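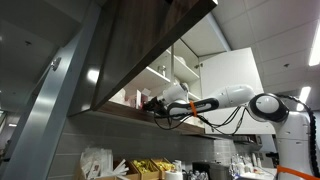

Speaker notes: Katiyar Telecom, quarterly results call
Jun 3, 2022
Speaker: Bimla Kushwaha, finance

Slide 1. Standard disclaimer. Read in full. Results are standalone unless marked.

Slide 2. Headline numbers.
Service revenue up 5 percent on the year. Growth is from volume. Revenue per user is down slightly on the prior quarter. Say this before the analysts ask.
Operating margin 19 percent. Flat.

Slide 3. Subscribers.
Net additions were positive in both regions. Prepaid accounts for most of them. Churn rose in Urenlow after the tariff change and has been level for two months. Do not give a churn target.

Slide 4. Network.
Roughly 2000 sites now on the new core. Remaining sites move by the end of September. Tower leases with Vultberg are renewed on the same terms. Energy cost per site is in the appendix, page 4.

Slide 5. Cash and debt.
Capital spending is weighted to the first half. Receivables from enterprise accounts are at 90 days, which is longer than we want. The largest overdue balance is Cluken. Do not name them on the call. If pressed: "one wholesale customer, payment plan agreed."
Pause here for the operator.

Slide 6. Outlook.
Guidance unchanged. No comment on spectrum until bids close. Dividend decision goes to the board with the full-year accounts.

Q&A: take pricing questions myself. Pass roaming and device financing to operations. Interest cost is on the backup sheet, second tab.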